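House Rules for Handling Cloth, Second Edition

Those of you who have been on this list since the early days at Ullden will remember that our first set of good practice notes for the folding benches ran to a single page, written in April over a very long lunch, and that it served us surprisingly well. It has now been read, argued over, scribbled on and generally loved to pieces, so we thought it was time to sit down and do it properly. The second edition is out this month, and I wanted to walk you through what has changed and (I hope!) talk you into reading the whole thing with a cup of something beside you.

The biggest change is that cables now have a section to themselves. In the old notes they got half a line, something like "keep wiring tidy," and we all nodded and went on exactly as before. The new wording asks that every cable running along an arm be tied down at each joint, with enough slack left for the full range of the wrist, and that the tied bundle be checked by hand before the first run of the day. By hand means with the arm powered down and the stop button pressed in. I know that sounds fussy when you have done it every morning for months, but our colleagues at Hasent have worked this way from the start and they are the calmest people I know in this business.

Next comes the matter of what goes on the table. We had a good deal of back and forth on this one, and the Skarker group, who run the busiest benches of anyone, were kind enough to let us borrow their rule nearly word for word. Garments for a session go down in one heap or several, as the task calls for, but nothing else shares the surface: no tools, no mugs, no phones. Buttons, zippers and drawstrings get looked over first, and anything with a loose thread longer than a finger goes back in the bin for another day. Dark clothes and light ones may be mixed, and we rather encourage it, so long as the log says so.

Grip force took us the longest. Fleece and other soft, thick fabrics forgive almost anything, and it is very easy to set a force that works nicely on a sweatshirt and then forget it is there when a thin blouse comes along. The second edition asks you to start each new kind of fabric at the lowest setting and work up, writing down where you ended. A cloth that slips out of the fingers costs you one more try, and we would much prefer that to a tear. Screws on the finger brackets should be checked for tightness every 700 grasps, or at the end of the shift if that comes sooner.

There is also a short new part on the floor under and beside the bench, which I will admit was my own hobbyhorse. Please keep a clear strip where the operator stands, and put rolls of tape and labels back on the shelf at the end of a session – that goes for me too.

The full document has 17 sections, and the checklist at the back fits on one sheet for pinning up. If your site is still using the spring version, please take it down so that the two don't get mixed. Comments are very welcome through the Javier project page, and we read every one of them, even the long ones. Sections 7 and 12 are the ones where we would most like to hear from people who work with mixed laundry, as we are still not quite happy with how we have put things there.

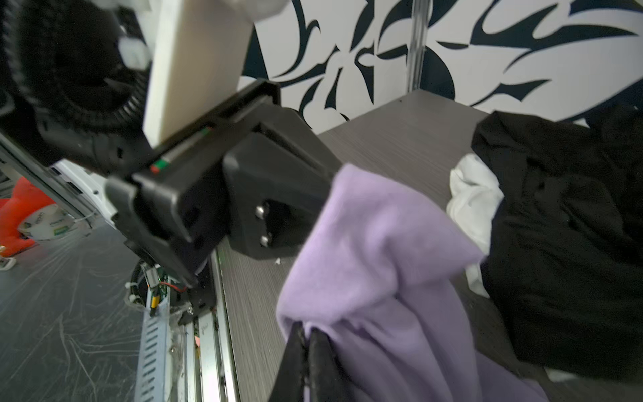
Soft fabric between the fingers at the folding bench, with more garments on the table.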